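Brukel Robotics Club – Folding Project

Students in the club are teaching a pair of arms to fold laundry. Each run has a limit of 90 seconds, and the team has logged over 300 since December. 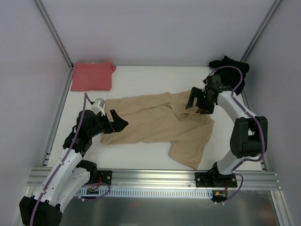 Left gripper at the edge of the beige garment.

The Urkach team works on the arms, the Timmermans team on the software.

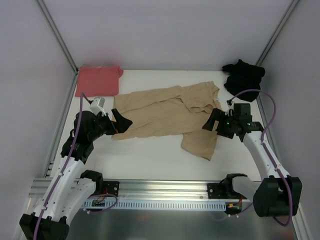 1 min read

Both arms at the tan long-sleeved garment – the red shirt is folded, the black one still in a heap.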